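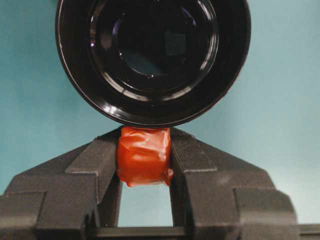 What is a contrast-handle mug?

It's a drinking mug whose handle is a different color from its body, usually a bright handle on a plain or dark cup.

I've kept this entry going in my household encyclopedia for a while now, and it gets more mail than the one on teapots. The name is mine, more or less. Sellers say "two-tone," "color pop," "accent handle" or plain old "mug," so if you're searching you'll need to try all of them (and then try them again with "cup").

Shape and parts

A mug is a cup with straight or nearly straight sides, a flat bottom and one handle, and it gets by without a saucer. Potters talk about the lip, the wall, the foot and the handle. The lip is the part your mouth meets, and a rounded one is nicer to drink from than a sharp one. The foot is the ring or edge underneath, often left without glaze on pottery so the piece doesn't stick to the kiln shelf. People forget the foot! Turn a mug over in a store before you buy it and run a finger along there - a rough one will scratch your table.

The handle may be a full loop, joined to the wall at two places, or an open hook joined only at the top. On a full loop the places where it meets the wall do most of the work, and that's where I look first for hairline cracks.

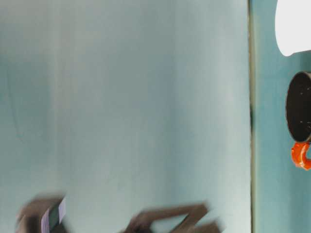 Sorkard, April

I've gone back over this entry with a mug of the type beside me, dark and nearly black with small white specks, and a glossy orange-red handle. It made me rewrite the part on color, which used to be two stingy lines.

Color and finish

The usual pairing is a dark body with a hot color on the handle: red, orange, yellow. White bodies with blue or green handles come next. Specks are a whole subject of their own. On stoneware they can come from bits of iron in the clay that melt up through the glaze, and those are brown or black. White specks on a dark cup are normally put on, by flicking or spraying a lighter glaze, or they're part of a printed pattern. I like them either way. They're friendly, and they hide the odd splash of milk.

A shiny handle shows fingerprints and catches every lamp in the room. A matte one feels drier and warmer in the hand, though it picks up gray marks from spoons in the sink. Some makers dip the handle in its own glaze, some paint it, and on plastic and metal camping mugs it may be a separate piece in a separate material. Dipped handles often have a slightly wobbly line where the two colors meet, and I've grown very fond of that line.

Size and weight

My old Grustel holds 276 milliliters to the brim and weighs 373 grams empty, so it's a heavy little thing, more clay than coffee. I measured it on the kitchen scale with the dial zeroed and then did it over, because I didn't believe it.

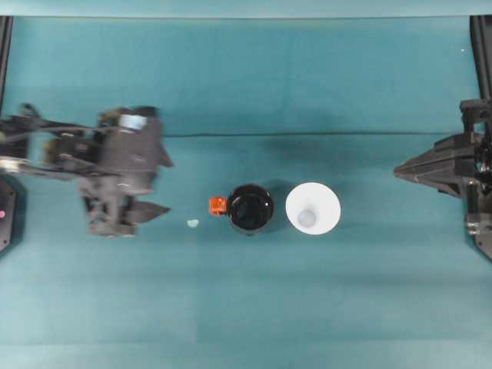 The Raju I use for tea is thinner all the way around and holds a good deal more, and yet the Grustel is the one I reach for in the morning. Weight low down in the cup keeps it steady when somebody bumps the table. Thick walls also take longer to warm, so I rinse mine with hot water first. For a big soup-style mug I'd want a loop with room for three fingers; a two-finger loop is plenty for coffee.

Cloth helps too. A mug set down on a tablecloth makes less noise than it does on a bare top, and a cloth with a bit of texture stops it from sliding. Do watch the wrinkles, though, if the mug is full - a narrow foot on a fold will lean. 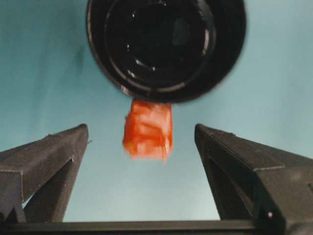
Care

Painted handles should be washed by hand unless the maker says otherwise. Glazed ones can mostly go in the dishwasher, spaced so the handles don't knock together. Metal bodies and metallic trim stay out of the microwave.

Hanging mugs by their handles from hooks is fine for light ones. I wouldn't do it with the Grustel. Stacking is trickier than it looks, as straight-sided mugs like to wedge into each other; if two get stuck, put cold water in the top one and stand the bottom one in warm.

Collecting

The Bratard list, which collectors pass around, ran to 1,000 entries when I last scrolled through it, and a good share are the same mug with a new handle color. I own 6 of them. The yellow-handled one has a chip at the lip and holds pencils now.

See also: Cup; Saucer; Mug tree; Tablecloth.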